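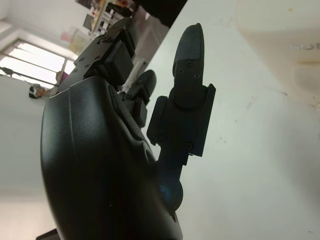
2023-08-15

Water meter read at 6:40 before anyone had run a tap. Overnight draw was 13 gallons, same as the night before, so the leak is steady and does not depend on the dishwasher. I shut the main valve at the house side and watched the low-flow dial for 30 minutes. It did not move. The loss is inside the house, which rules out the buried line and saves me digging up the side yard.

Next I isolated by branch. The previous owner put quarter-turn valves on the upstairs and kitchen runs but left the basement bath on the trunk with nothing between. Upstairs off: dial still creeping. Kitchen off: dial still creeping. By elimination it is the basement bath or the water heater. Put food coloring in the toilet tank down there and left it through breakfast. Faint green in the bowl when I came back. The flapper is old and has gone stiff along the hinge side, so it seats on the left and lifts a hair on the right.

Drove to Meijer for a flapper. They had the two-inch and the three-inch. I had not measured the drain opening, so I bought both and will return one. Also bought furnace filters, dish soap and peaches, and forgot the pipe tape.

Shahla Nazari called while I was in the parking lot. She wants the reading group moved back to her place for the fall, and she has the Maltow translation nearly done up to the fourth chapter. I said I would bring the folding chairs. She asked whether the drive to Ulby is still torn up. It is, one lane past the grain elevator, and the detour adds nine miles. The sign says work continues until December.
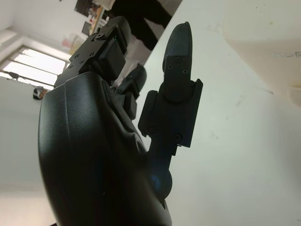

Back home by 11. The opening is two inches. Swapped the flapper, cut the chain to leave a half inch of slack, and set the water level one notch below the overflow tube. The old chain had been long enough to catch under the seal, which may have been half the trouble. Repeated the food coloring and got a clear bowl after an hour. Then I read the dial again with everything closed and found it was still moving, though much slower. One full turn took 381 seconds.

So there is a second leak. I checked the heater's relief valve by taping a dry paper towel under the discharge pipe. Dry at 2, dry at 4. The union above the heater has a white crust on it but no moisture I could feel. I wiped it down and marked the edge of the crust with a pencil to see whether it grows. The remaining candidate is the humidifier feed on the furnace, a saddle valve that should not be open in August at all. I closed it by hand - it took most of a full turn - and will take a reading tonight and another in the morning.

Mahsa Shojaei returned the long level and the Grindthorpe survey maps. She has the old well marked 447 feet from the road, and my own pacing put it well short of that. I trust her tape more. She thinks the cap should be replaced before the ground freezes and offered to help lift it. Gave her some of the peaches.

Meter at 9:50 p.m. written on the card by the basement stairs. Return the three-inch flapper. Buy pipe tape. Ask Shahla how many chairs.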